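Home News Research Campus Life Events Contact

Senutdale researchers open their protest archive to everyone

19/06/2026

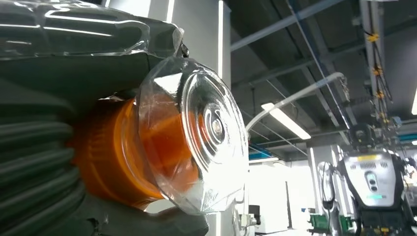 After years of patient collecting, a sociology team at Senutdale University has put its whole archive of rent and housing protests online, and anyone with a library card can now read it for free.

The collection is called Fontana, after the street where the first interviews were recorded. It holds 2,004 items: flyers, meeting notes, letters to landlords, hand-drawn maps of marches and a wonderful run of interviews with people who were there. Of those interviews, 933 have been typed up in full, and they are a joy to get lost in.

Loredana Greco, the sociologist who leads the project, started asking former tenants for their papers when she was still a graduate student. "People kept these things in shoeboxes and under beds," she said. "They always told me it was nothing special, and then they would hand over a complete set of minutes!"

Her colleague Cuiping Lu built the search page, and it works beautifully. You can look up a neighborhood, a year or a single building and see who was organizing there, what they asked for and how the city answered. The oldest flyer, a plain sheet calling neighbors to a stairwell meeting, comes up first if you sort by date – well worth a look.

Some of the material is still closed. Nine families asked for their names to be removed before their interviews go up, and Genowefa Czarnecka, who handles permissions, is working through those files now. She expects to have them ready in September.

The team is also eager to hear from readers. Former residents of the Jeltoder blocks are especially welcome, as that part of town is thinly covered so far. Papers can be brought to the reading room on the second floor of the main library, where staff will scan them and hand them back the same day.

A public talk with Greco and Lu will follow in the fall, with seats for 100 people. Sign-up opens at the library front desk next month.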